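Guides > Kitchen Scales > Temgate 2 > Set-Up

Posted in December by Lowri Parri

Section 2: Zeroing and first weighing

Set the scale up where it will stay. Moving it between rooms means zeroing it again.

1. Slide the battery cover off and fit the two cells supplied. Match the plus signs.
2. Turn each foot until the bubble sits inside the ring.
3. Press UNIT until the display shows g.
4. Press ZERO with nothing on the plate. Wait for the small dot to stop blinking.
5. Place the 200 g check weight in the middle of the plate. If the reading is off by more than 2 g, repeat from step 2.

Note: The plate clips on one way only. The notch faces the display.

Caution: Do not press down on the plate by hand to test it. Loads over the limit can bend the sensor.

To weigh into a bowl, set the bowl on the plate, press TARE, then add the food. The weight of the bowl stays in memory until you press ZERO or the scale shuts off.

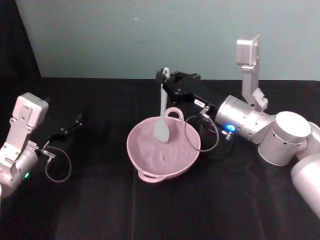

Do I have to press TARE again if I change bowls?
Press it each time. Two bowls of the same size can differ by several grams.

If the display shows E2, take everything off the plate and restart the scale.

Comments

flurkix553: Step 2 fixed mine. One foot was screwed all the way in.

Lemma: Does the older Fekska plate fit this model? The notch looks the same.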